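2021-10-27, cuaderno del taller, rincón del fregadero

Bueno, hoy tocaba por fin ponerse con el escurridor y con la encimera, que lo llevaba apuntando desde julio y siempre se quedaba para la semana siguiente. Escribo esto con las manos todavía oliendo a vinagre, así que perdonad la letra (Mayuree, si lo pasas a limpio, la palabra rara del segundo párrafo es "lechada").

Empecé por los azulejos. Son de esos blancos pequeños y cuadrados, muy monos, pero con tanta junta que limpiar la encimera es como peinar a un gato. Probé primero el producto de Zolledis que había debajo del fregadero, diluido como dice Manee, y en la zona de la ventana fue bien. Junto a la pared no tanto: la lechada allí es oscura de por sí y me pasé un buen rato frotando una línea convencida de que era mugre, hasta que la comparé con las de al lado y era exactamente del mismo color. O sea, que las juntas son así. Apuntado queda para el próximo que se anime con el cepillo de dientes.

Después saqué el escurridor entero, con la bandeja. La bandeja fue lo peor, tenía cal en las esquinas. La dejé 45 minutos a remojo con vinagre blanco y agua caliente, la froté con la esponja por el lado blando (¡por el lado blando!, que el otro raya el acabado mate y luego se ve todo) y salió casi toda. Queda una sombra en una esquina del fondo que no me preocupa. Los alambres los repasé con un trapo, uno por uno, que es aburridísimo pero se deja hacer con la radio puesta.

Lo de la colocación es lo que quería dejar escrito, porque Kittipong y yo llevamos días discutiéndolo. Él prefiere los platos repartidos por todo el escurridor, con mucho aire entre uno y otro. Yo los prefiero juntos a la derecha y de pie, y la mitad izquierda libre para los cuencos, las tazas y lo que vaya cayendo durante la mañana. Probamos lo suyo el lunes y a media mañana ya había tazas encima de los platos - en fin. Así que de momento gana mi versión, por lo menos hasta que vuelva Carter y opine, que opinará.
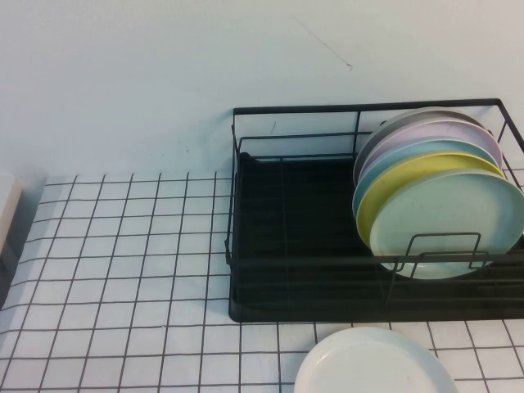
Platos a la derecha, lado izquierdo libre. El escurridor, pegado a la pared.

Los platos de colores son los que más me gustan del taller, lo digo sin vergüenza. El lavanda es mi preferido y el azul clarito se lo pelean Boyang y Mayuree a la hora de comer (el gris se queda siempre el último, pobre). Me da igual el orden en que se pongan, pero por favor, de pie y apoyados todos hacia el mismo lado. Cuando uno va al revés, al sacarlo arrastra al vecino, y ya perdimos 2 platos hondos este año de esa manera.

Dudas que me quedan:

La pared. Tiene una marca fina en diagonal, bastante arriba, y no sé si es un roce o una rayita en la pintura. Pasé la goma de borrar blanca por un trocito y no noté ningún cambio, así que lo dejé estar. También hay un puntito oscuro más abajo, cerca del escurridor. Si alguien tiene abierto el bote de pintura de Cornbridge, que me avise y lo retocamos todo de una vez. Antes hay que comprobar el tono, que "blanco roto" en esa casa son nueve blancos distintos y yo ya me equivoqué una vez con el marco de la puerta.

Las patas. Me gustaría ponerle al escurridor unos topes de goma para que no baile sobre las juntas. En Gistow los venden en bolsas de 4. Boyang dice que con fieltro basta, pero el fieltro mojado huele a perro y no pienso pasar por ahí.

El vaciado de la bandeja. Ahora mismo lo hace quien se acuerda, o sea, Manee. Propongo vaciarla al cerrar y dejarla secar boca abajo sobre el paño de cuadros. Tarda un minuto, lo he hecho hoy y da mucho gusto, la verdad.

Comprar: vinagre blanco (queda un dedo), esponjas, los topes de goma y otro cepillo para las juntas, que el mío ha muerto en acto de servicio. Si alguien pasa por Thaweesak, que mire también si tienen cubertero suelto de alambre negro, del que se engancha por fuera. El de plástico que usamos ahora no encaja bien y se vuelca en cuanto metes dos cucharones.

Mañana sigo con el cajón de los trapos, que tiene lo suyo. Kittipong, no me muevas los platos.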